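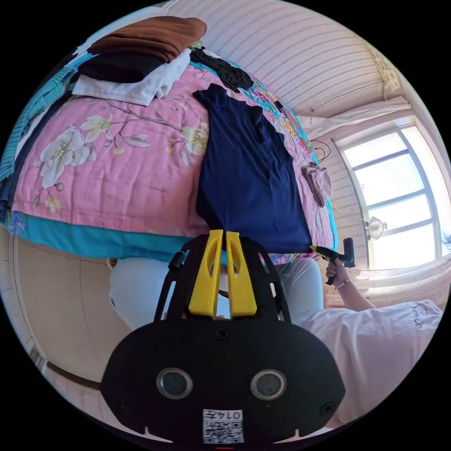
Write the rule down before the first shirt gets folded, Cempaka Nair told the people drafting the Kestodach handling guide, or every home will end up with its own idea of what "done" means. Her remark made it into the introduction, and the rest of the guide more or less follows from it.

The guide covers household work done with hand-held grippers, the kind a person carries through a chore so that a robot can later learn from the record. Version 4 came out on 27 Feb 2025. It runs to 19 pages, and the longest chapter is about clothes.

Clothes cause trouble because they rarely start out the same way twice. A dark garment spread beside a flowered quilt has to be told apart from the bedding before anyone picks up a corner. Earlier versions asked for a bare surface. Testers in Bunberg objected that beds in real homes have quilts, sheets and other laundry on them, and the bare-surface rule was dropped in September.

What replaced it is short. The garment being worked on must lie clear of any finished stack. Both grippers start open. The tips close on fabric at a hem or seam where there is one, and a pinch that takes up the bedding as well is marked as a fault and kept in the record. Deleting faults is not allowed.

Labels get a page to themselves. Each gripper carries a code and a left or right mark, and the pair is checked before work begins. Swapped tools were the most common error in the Uria trial, where 15 sessions had to be relabeled by hand.

The section on people is stricter than it used to be. Anyone in the room must agree beforehand, including those who are only helping. Faces stay out of the record where possible. Work stops if a child or a pet comes within reach of the tips.

Briggs, which trains operators, wanted a time limit for each garment. The drafters said no, on the grounds that hurried folds make poor lessons. They did agree to a rest break after every 4 garments, and Briggs is still asking for the limit.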